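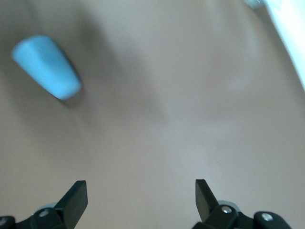
Fig. 4. A light blue tapered block on the tabletop, wider, rounded end at the upper left.

4. Laying out the table and placing the blocks

OK, you've got the table up and the legs locked, so now we get to the part I like. This section covers the surface, the light, and putting the blocks down. If you skipped section 3 because the table looked level to you, please go back and check it with a ball. I skipped it once and spent an afternoon chasing a rolling cylinder under a radiator.

I wrote most of this for the Zalthorpe play table and the Ronstead block set, which is what we have in the shared room. If you've got the older Ibarra table the steps are the same, except that the top is a little shorter and you'll have to squeeze your rows up.

What you need before you start

The table, assembled (section 3)
The block tray, lid off
One soft cloth, slightly damp
One dry cloth
A lamp, if your room is as gloomy as ours
The layout card for the activity you're running

4.1 Clearing and wiping the top

1. Take everything off the table. Pens, cups, the layout card, all of it. Put the card on a chair where you can still read it.

2. Wipe the top with the damp cloth, going from the back edge toward you. Long strokes are better than circles (circles leave swirls, and you'll see every one of them when the lamp goes on).

3. Go over it again with the dry cloth.

4. Wait until the surface feels dry to the back of your hand. Then give it another minute anyway.

Caution: Don't use spray polish. Leandro Esteban did this for us as a kindness before an open day and the blocks slid like curling stones for a week.

Note: A plain top in a sandy color is the easiest to work on. If you've put down a patterned cloth or a play mat, take it off for this. The small blocks get lost in a pattern, and you want to see their outlines properly when you're checking the layout.

4.2 Setting the light

I used to leave this until last and I don't anymore. Do it now, while the table is clear.

1. Stand the lamp past the far left corner of the table, on the floor or on a shelf. Not on the table itself!

2. Switch it on and turn off any light directly overhead.

3. Put one block down somewhere toward the upper left, the way I have it in Fig. 4, and look at the shadow. You want a small dark one tucked in close under the narrow end. It should be there but it shouldn't be long.

4. If the shadow stretches well across the table, raise the lamp. If you can hardly find it, lower the lamp or turn the shade a little.

5. Check the rest of the top. Some unevenness is fine. In Fig. 4 there's a broad grayish-brown band of shadow coming down across the tabletop and it gets paler over to the right, and I've never had any trouble laying out on a surface that looks like that. What you don't want is glare, a hot white patch that makes you squint.

Note: Our bulb is rated at 400 lumens and that's plenty for one table. Mayuree Kaewmanee uses a brighter one at her place and bounces it off the wall, and that works too.

4.3 Placing the first block

The first block sets the direction for everything else, so take your time over it. I always begin with a light blue wedge, partly out of habit and partly so I can spot it from across the room when I'm matching the layout to the card.

1. Pick up the block by its sides, thumb on one side and fingers on the other. Don't pinch it by the narrow end. It twists out of your hand that way.

2. Hold it just over the table with the wider, rounded end away from you and to the left. The narrow end should be pointing down toward your right.

3. Lower it straight down until it's resting on the surface, then let go. Try not to drag it the last little bit, or it'll turn on you.

4. Find the long edge that runs down the block. It can be pretty faint, so tilt your head until the light catches it. That's the edge you line up with the diagonal on the layout card.

5. Nudge the wide end if you need to. Nudging the narrow end swings the whole thing further than you'd expect.

6. Step back and look from standing height. If it's off, lift it and start again from step 2. I find that quicker than poking at it.

Caution: Leave at least 50 mm between any block and the edge of the table. More on the side where people walk past.

4.4 Placing the rest

1. Work from the upper left toward the lower right, following the card.

2. Put down the big pieces first and then the small ones. (The card numbers go the other way on a few of the older sheets. Ignore the numbers and go by size.)

3. Keep the middle of the table open for as long as you can. You'll want somewhere to put your hands.

4. When you've finished, lay the card next to the table, the same way around as the layout, and compare them row by row.

5. Fix anything that's wrong by lifting the block clear. If you slide it, you'll take its neighbor along.

Note: Card 32 has a printing mistake. The wedge in the corner is shown facing backward. Leena Lindqvist caught it, and there's a pencil arrow on our copy, but if you've ordered your own set you'll need to draw one in.

4.5 If something isn't right

A block rocks when you touch it.
Lift it and check underneath for a crumb or a bit of grit. Wipe the spot and try again. If it still rocks, try it on a different part of the table before you blame the block.

A block won't stay where you put it.
Check for polish on the table. Otherwise, back to the ball test in section 3.

The colors look muddy.
Turn off the overhead light. You may have missed one.

A piece is missing.
Look in the lid of the tray, then look under the table. Spares go by part number, and the light blue wedge is 1006 on the order sheet. Purificación Miranda keeps the sheets in the tall cupboard, second shelf.

4.6 Packing away

1. Take the blocks off in the reverse order, small ones first.

2. Wipe any that feel sticky and let them dry before they go in the tray.

3. Stack wedges wide end to narrow end so they lie flat. The lid won't close otherwise, and please don't lean on it.

4. Switch off the lamp and let it cool before you move it.

Section 5 covers the sorting activities, starting with the two-color one.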